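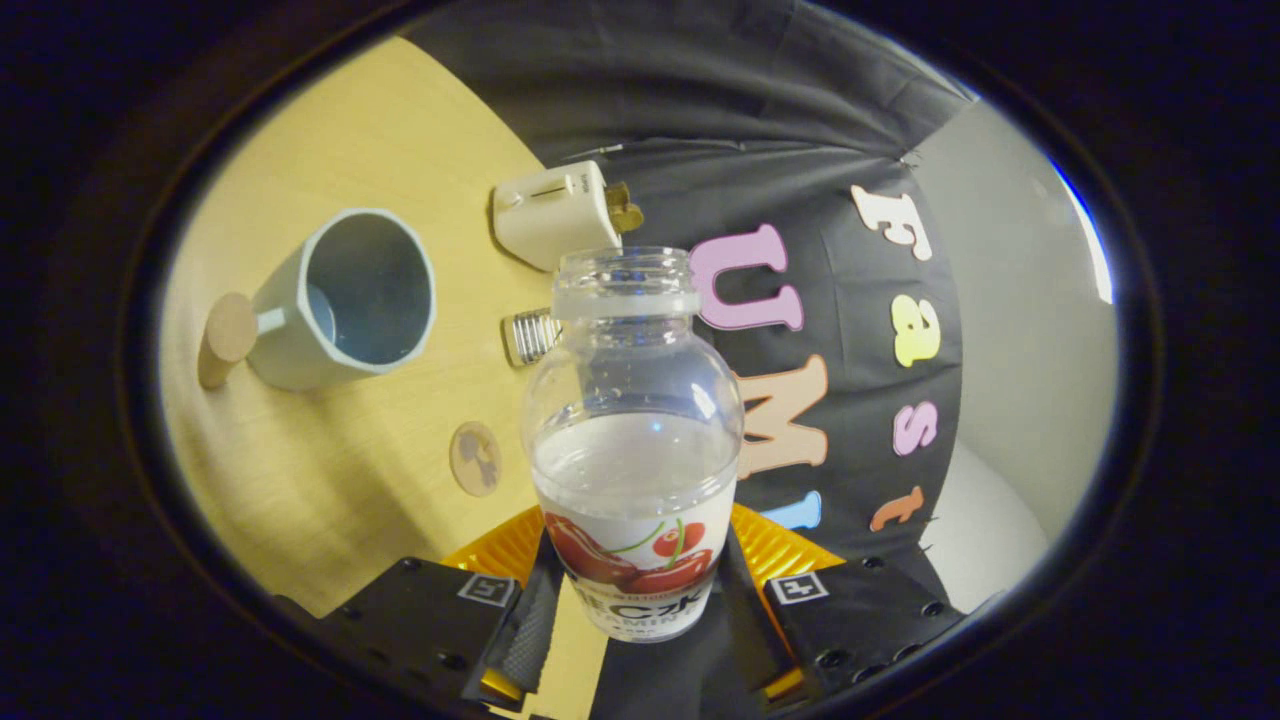
Leftover vitamin water, and whether it can be put away again once it's been opened
Posted by Mogens Lund in Kitchen & Table

My desk is also my kitchen table, which tells you most of what you need to know about the flat. Over the past year I have become a person who opens a drink, has a third of it, and goes off to do something else. The one that finally got me to write in is a vitamin drink with cherries on the label, standing there with no cap on, with a tipped-over mug for company and a couple of round wooden coasters that have never yet had anything put on them. I buy these by the box from the shop on Galang Street because the box is cheaper, and then feel obliged to get through it.

So, two things. How long can one of these stand open on a table before I ought to pour it away? And if I've lost the cap, is there any point in covering the top with something, or is that just theatre? My sister says an hour. My sister also throws away bread on a Tuesday for being Monday's, so I would like a second opinion.

It's a plain sort of drink, clear as water. The room is warm in the afternoons. I've lived to tell the tale so far.

Sigrun Solheim
Member since February, Urodside

Look at the label first. There is nearly always a line saying how long it keeps once opened, and whether it wants to be in the fridge. If it's in a language you don't read, point a translation app at it or ask in the shop.

If you can't get any sense out of the label, I would go by this:

If you drank from the bottle, you've put a bit of yourself in it. Into the fridge with the cap on, and finish it by the next day.
If you only poured from it, it has a better chance, but I'd still chill it the same day.
If it stood open in a warm room all afternoon, tip it down the sink. You have a whole box, you can spare it.

Clear doesn't mean water, by the way. A lot of these have sugar in, and sugar is what makes a warm bottle interesting to things you would rather not drink. Looking at it won't tell you much either, as a drink can be well past its best and still look lovely.

On covers: yes, worth doing, mostly for dust and flies. It won't buy you extra days. A clean saucer or a jar lid is fine for the length of lunch – after that, pour what's left into a clean jar that shuts properly and put it in the fridge. I keep 13 old jam jars for this kind of thing and am regularly told it's too many.

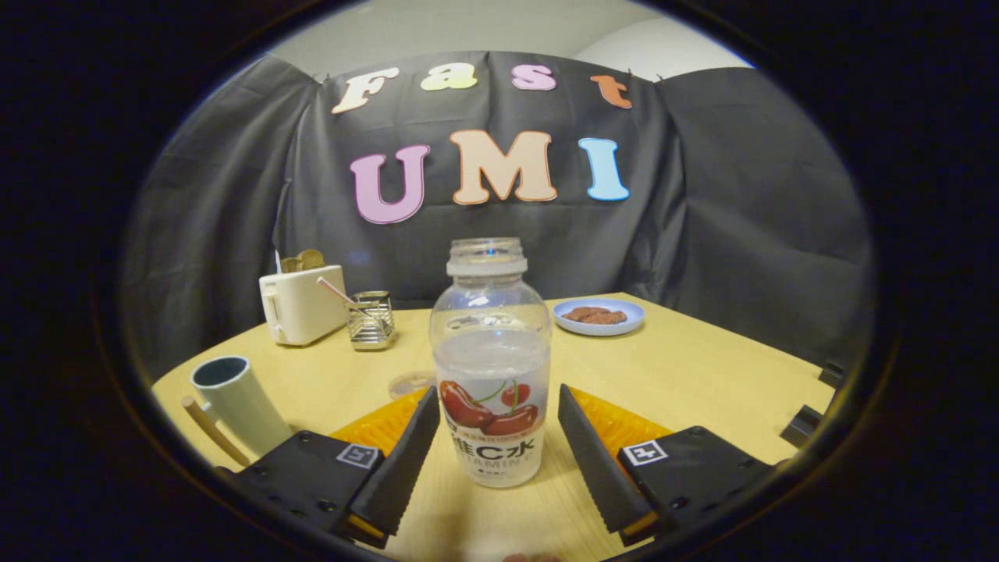

Cherry vitamin C drink with the cap off, toaster behind.

The mug is the other half of the answer. Pour out what you'll drink, cap the bottle straight away, put it back in the fridge. Then the only thing going warm is a mugful.

Maricel Evangelista
Fludstead

just drink it

Sarla Rajput
Top contributor, 539 replies

Agree with Sigrun on nearly everything, though I'm less brave about the next day if it's been drunk from. I go by the evening.

Two small additions. Caps go missing because they get put down wherever your hand happens to be. Keep a shallow dish on the table and put them in that, always the same dish. It's dull advice and it works. I also saved a few spare caps from bottles of the same make, washed them and keep them in the cutlery drawer. Caps from other makes usually look as if they fit and then don't, and you find this out with the bottle on its side in your bag.

The other thing is that vitamin C fades with air, warmth and light, so if you're buying the stuff for that, an open bottle in a warm room is doing you less good by the hour. If you're buying it because it tastes of cherries, carry on.

As for the box being cheaper, work it out again counting only what you drink. I did this with yoghurt and have not been the same since.

Mogens Lund

Thank you all. Label consulted, remaining bottles moved to the fridge, dish placed on table. The dish has keys in it already.

Maricel, I did consider it.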